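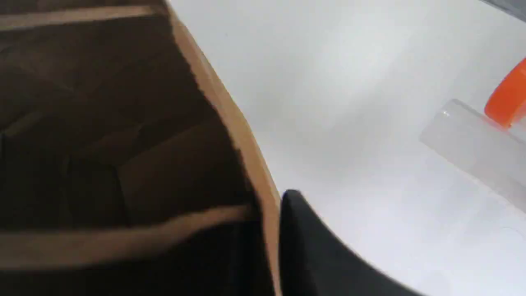 Lirkar Releases Grurkholm, a Cluster-Pays Slot With Carried Multipliers

DRERKTHORPE, June. Slot developer Lirkar has released Grurkholm, an online video slot built on a cluster-pays grid with cascading wins. The game is available through the Amundsen distribution platform and can be enabled by operators already integrated with that platform without additional development work.

Grurkholm uses a square grid of nine columns and nine rows. A win is formed when matching symbols touch horizontally or vertically in a group that meets the minimum size given in the paytable. Winning symbols are removed, those above them drop, and new symbols fill from the top. The sequence repeats until no further cluster is formed. Diagonal contact does not count.

The setting is a harbor town in winter. Low-value symbols are rope knots in four colors. Higher-value symbols include a lantern, a bell, a compass and a fur-trimmed hood. The wild is an anchor and substitutes for all symbols except the scatter.

Multiplier behavior

Each grid position that takes part in a winning cluster is marked. If a marked position is part of another winning cluster in the same cascade sequence, it gains a multiplier of 2x, which doubles with each further hit. Where a cluster covers more than one multiplier, the values are added together before being applied to the cluster win.

In the base game, marks and multipliers clear at the end of each sequence. In the free spins feature they stay in place until the feature ends. The feature is triggered by scatter symbols, and nine free spins are awarded. Scatters landing during the feature add two spins each.

"The carried multiplier was the part of the math model that took the most revision," said Yến Khúc, lead game mathematician at Lirkar. "Early builds paid too much of the return inside the feature, and the base game went long stretches with very little happening. We moved part of that return back into the cascades and then ran the full simulation set again. The final model is still high volatility, but the distance between features is shorter than in our earlier grid titles."

The maximum win is capped at 2,522 times the stake. If the cap is reached during free spins, the feature ends at once and the remaining spins are forfeited. This condition is stated in the game rules screen and in the feature introduction panel. 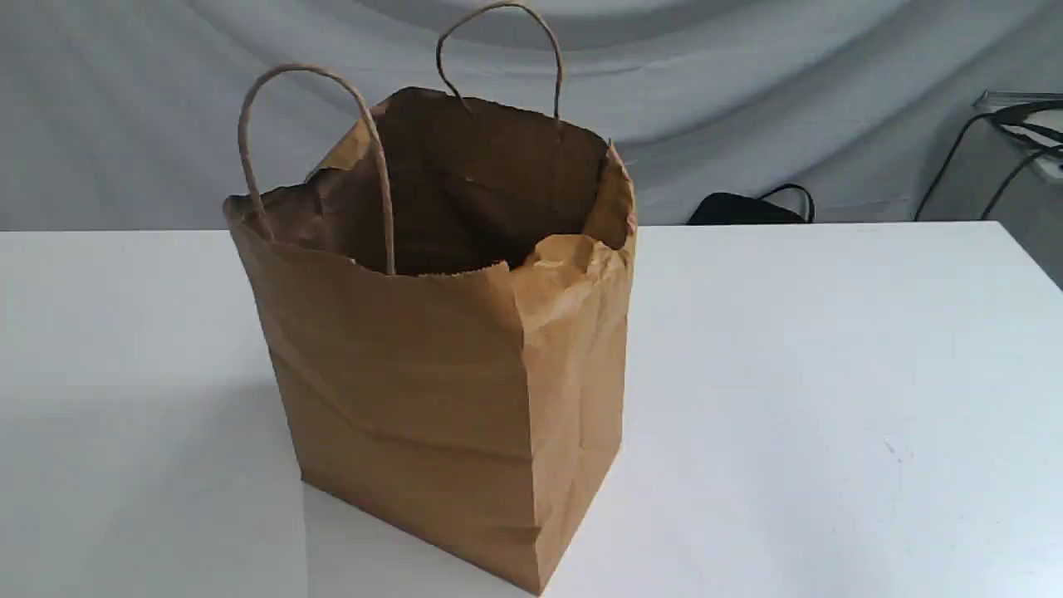

Technical details

Grid: 9 x 9, cluster pays
Volatility: high
Maximum win: 2,522x stake
Free spins: 9, with 2 added per scatter
Devices: desktop and mobile browsers, portrait and landscape
Autoplay and feature buy: set by operator, subject to local rules
Demo mode: included

Availability

Operators can request certification documents and a demo link through their Amundsen account manager. With this release, the Amundsen catalog stands at 1,068 titles.

About Lirkar

Lirkar is a slot studio based in Drerkthorpe. It develops grid and reel games for regulated online markets. Press contact: Lirkar media desk, Drerkthorpe.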